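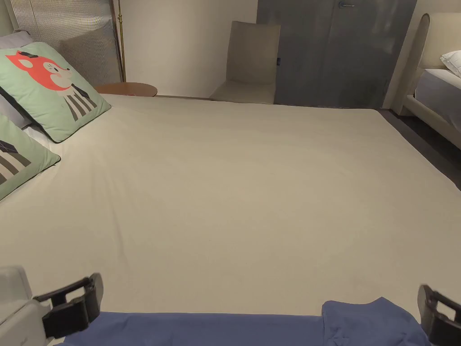
Drusta Household Textile Care Notes

Version 2, updated in June
Maintained by Aušra Kalniņš and Kamil Jireš

Summary

Drusta is a small collection of written notes on how home textiles are washed, dried and stored. It contains 2,880 notes in plain text. Each note is about one item, for example a fitted sheet, a pillowcase, a kitchen towel or a curtain. The notes were written by people who take care of these items at home, in their own words, and were later corrected for spelling only.

We started the collection when we were writing a leaflet on washing and could not find how people really do it. Care labels say what the maker advises. They do not say that a person washes the sheets with the towels, or that the sheet goes back on the bed before the seams are fully dry.

Files

notes.csv -- all the notes, one per line
items.csv -- the list of item types and their short codes
changes.txt -- what is different from version 1
terms.txt -- conditions of use

The files are in UTF-8. The separator is a semicolon, as many notes have commas inside. If your spreadsheet program shows strange letters in place of č or ņ, please choose the encoding by hand when you open the file.

Fields in notes.csv

note_id: a number, never used again after a note is removed
item_code: see items.csv
fiber: cotton, linen, wool, polyester, mixed or unknown
wash_temp: in degrees Celsius, empty if the writer did not give it
dry_method: line, rack, machine, flat or other
ironed: yes, no or sometimes
note_text: the note itself

There are 7 fields and we do not plan to add more. In version 1 the field "fiber" was free text, and this was a mistake. People wrote "normal cotton", "the soft one", "from my aunt". We have read all these answers again and put them into the groups above. Where we could not decide, the value is unknown.

How the notes were collected

Writers received a short form with one open question: "How do you take care of this item, from the moment it is dirty until you use it again?" They could write as much as they liked. The form was offered in Czech, Latvian and English. Notes in Czech were translated by Kamil, and notes in Latvian by Aušra. The original text is not included, but we can send single notes if you need to check a translation.

Names, addresses and telephone numbers were removed. Names of detergents and washing machines were replaced by the word BRAND.

Known problems

Bed linen is the largest group and wool is a very small one. Please do not use the wool notes to say anything general.

The word "warm" is difficult. For one writer it is 30 degrees, for another it is 60. We left wash_temp empty in such cases, even when the rest of the note gave a hint.

Some writers describe what they think is correct and not what they do. We have no way to separate these notes -- please keep it in mind.

Duvet covers and duvets were mixed up in version 1 under the code DUV. They are now DUC and DUV. If you have scripts made for the old codes, they will run without an error but the results will be wrong.

Terms of use

You may use the notes for teaching, study and research, and you may print parts of them. Please name the collection and the version. The notes are not advice, and we cannot answer for a sweater that has become smaller.

Corrections

Send the note_id and a short explanation to either of us. We read corrections together 2 times a year, so an answer can take a while. Removed notes are listed in changes.txt with the reason.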